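About Wesine

Wesine writes handling rules for two-armed robots that work on kitchen counters. We publish the rules, maintain the tests that go with them and check other firms' robots against both. We do not build or sell robots.

The company began as a small testing desk inside Cindness, a maker of catering equipment, and became separate when outside firms started asking for the same checks. Our office is in Eswood. The server room is in the same building, one floor down, and takes up more space than the staff do.

What we work on

Our main publication is the Counter Handling Code. It covers reach, grip, placement, the sharing of space between two arms, and the state in which a counter must be left. Each rule is written so that it can be passed or failed. Wording such as "with due care" was removed at the second revision, as two assessors could read it in two ways.

All first-stage checks are run in simulation. A typical layout has a marble counter, a wire basket, a cutting board and a few items of food, with one arm working from each side. A firm may ask for its own layout to be added, provided the objects are ones found in an ordinary kitchen.

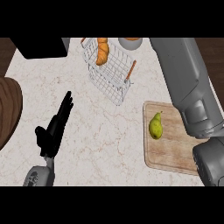 How the Code is arranged

Part A deals with the space between the arms. An arm with no task must hold its gripper open and clear of all objects. It may hover over bare counter. It may not be parked over a board, a basket or a bowl.

Part B deals with food. A robot must treat a croissant and a pear as separate classes of object, with separate limits on grip force. Items on a board may lie side by side, but an item already placed must not be pushed along by the next one. Soft items are released at rest and never dropped, whatever the height.

Part C deals with containers and tools. The inside of a wire basket counts as a closed space for planning purposes, even though the arm's sensors can see through the mesh. Handles are recorded as part of the object they belong to — a point that caused more letters than any other in the first draft.

The Code currently has 325 rules. Of these, 30 apply only where both arms are within reach of the same board.
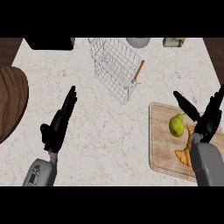
Rules of that kind are tested with the second arm both idle and moving, and the lower of the two scores is the one reported. A full assessment consists of 1030 runs. Start positions are varied between runs and the seed values are supplied with the report, so that the firm can repeat any failure on its own machines.

Good practice

We ask firms to follow four points before they send us anything:

Log the position of both grippers for the whole run, including the idle one.
Keep failed runs. A set with the failures taken out will be returned.
State which objects were partly hidden from the sensors at the start.
Use the object names in the Code, in the singular.

Revisions

The Code is revised every July. Proposed changes are posted in the spring and remain open for comment until the end of May. Over 1713 comments have been received to date, and all are kept on file with our replies. The Lapiņa annex, on objects stored at the edge of the counter, is still in draft and should not be quoted in contracts.

Copies of the Code are free to read at the Eswood office or on request. Assessment slots are booked by the week, and the server room is closed for maintenance every Sunday.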